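Hurkden Street Block Club – Sunday meeting, my notes, so blame me for the spelling

We started at 4 and went straight to the street fair. Stijn Bosman got us a price for the tent, nearly 2,000 dollars, and there was a lot of groaning.

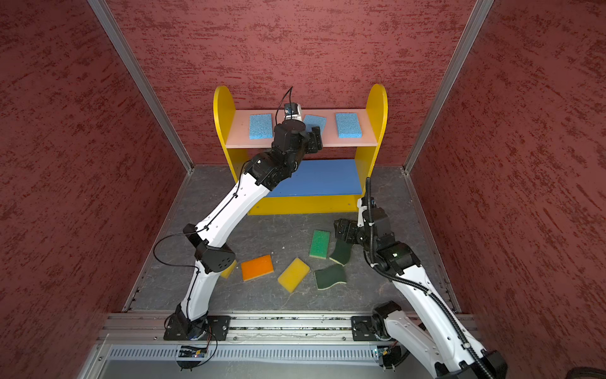 I said we could borrow the one from Dustham – it leaks a bit, but it's free! Agreed, and Stijn will call them.
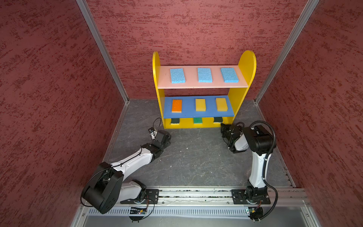
Parking came next (again). We're sending the city one more letter, and I'm writing it.
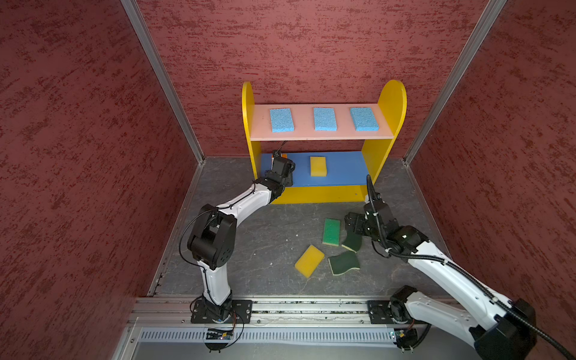 Car wash money is at 864 dollars, hooray. For the next one I'd like light blue sponges like those three on the pink shelf, so they don't get mixed up with my kitchen ones. Next meeting is in December.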